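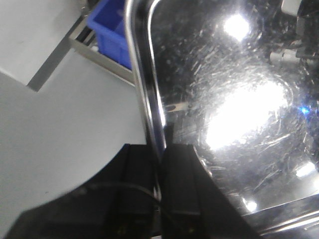
Home Services Equipment Loans FAQ Contact

Tray Loans and Care: Frequently Asked Questions

The Sedow Equipment Store lends stainless steel trays to departments, partner schools and registered community kitchens. The answers below apply to all tray loans. Borrowers with a standing agreement should also read the terms attached to it.

Who may borrow trays?
Any department or partner organization with a current account. Individuals may not borrow in their own name. New accounts are opened by Tharushi Hettiarachchi at the main desk.

How many trays may be borrowed at one time?
The store holds 144 trays. A single account may have up to 60 on loan. Larger requests are considered outside the busy season, which begins in November.

The tray I received is scratched. Is it damaged?
Surface scratching is normal and is not recorded as damage. Polished steel marks easily when trays are stacked, slid along a counter or wiped with a gritty cloth. The marks look heavier under strong overhead light and are often difficult to see in an ordinary room. 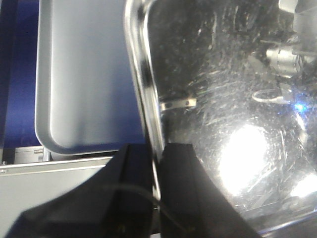
Fine scratches and swirl marks next to a bright metal rim. Wear of this kind is accepted on return.

What does count as damage?
Please report any of the following when the tray is returned:

Dents that stop the tray from sitting level
A split, flattened or sharp section of rim
Pitting or rust that does not wipe away
Holes, engraving or permanent labels

Trays with a sharp rim must be taken out of use immediately and kept apart from the others.

How should trays be cleaned?
Wash by hand in warm water with a mild dish soap and a soft cloth, then rinse and dry with a clean towel. Trays may also be washed in a commercial dishwasher on a standard cycle. Do not use steel wool, scouring powder or chlorine bleach. Salt and acidic foods should be rinsed off as soon as the tray is emptied.

Can the scratches be polished out?
Borrowers are asked not to try. Polishing compounds can leave residue in fine scratches and under the rim. Trays that need refinishing are set aside by Roy Cheetham and sent out in batches.

How should trays be stacked and carried?
Place a sheet of paper or a thin cloth between trays, and make sure that each one is dry first. Stacks should be lifted by two people. Do not drag a tray by its rim across another tray.

May trays be used in an oven or over a burner?
No. They are intended for serving, sorting and cold storage. Heat can discolor or warp the base.

When and where are trays returned?
Returns are accepted at the Poso Building loading entrance until 2 p.m. Trays must be clean and dry. Those returned dirty are washed by the store and the account is charged.

Who should be contacted about a disputed charge?
Write to Tia Wainwright, Loans Office, Poso Building, and include the loan number and the name of the person who returned the trays.

This site uses cookies to remember your preferences. By continuing to browse, you accept our use of cookies. Accept Manage settings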